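Speaker notes – small ovens, small kitchens
Flonham community hall, August 29, 2026

Slide 1, title. Wait for the chairs to settle. Say hello, say thanks for coming out in this heat to listen to somebody talk about toast.

Start with the Fudano apartment. Tell it short! I moved in with a full-size oven that took up a third of the kitchen and I used it for frozen pizza and for storing baking sheets. It died in December, the landlord shrugged, and I bought a toaster oven to get me through the holidays. I never went back. My electric bill is a separate talk and I don't have the numbers with me, so don't get drawn in.

Slide 2, where to put it. People always want to tuck the thing in a corner under a cabinet. Please don't. Leave room at the sides and over the top, and think about the door, because it drops down toward you and you need somewhere to land a hot tray. I like mine on a table of its own, pulled forward enough that I can get a hand on each side. (Ask who keeps theirs on top of the fridge. There's always one.)

Slide 3, doors and handles. This is my favorite bit so slow down. A long handle across the front is worth paying for – you can grab it at either end, or in the middle with a fat oven mitt on. Little knobs are miserable with a mitt. And get a glass door if you can, so you can check the cheese without letting the heat out.

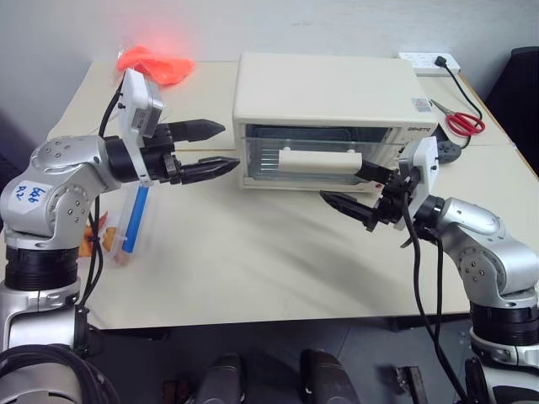 Glass doors are a pain to keep clean, though, came the objection from the back row when I gave this in Hollov, and mine was brown by spring. Fair enough, and I said so at the time. Then give my fix: baking soda and a splash of water, mixed to a paste, spread on when the oven is cold and unplugged. Leave it while you have lunch, wipe it off with a damp cloth. No steel wool. I scratched my first one that way and I'm still annoyed.

Slide 4, the rack. Take it out and wash it in the sink like a plate. Same for the crumb tray if yours has one. I do mine every couple of weeks, more if there's been bacon.

Slide 5, what I cook in it. Half a chicken, roast carrots, nine cookies at a time (hold up the little sheet here, it gets a laugh). Granola burns fast, stir it early. Bread is hit and miss, so be straight about that.

Questions. If it's quiet, ask what everybody's first apartment kitchen looked like. Handouts are on the chair by the door, and the cookies are for after – remember to mention the walnuts.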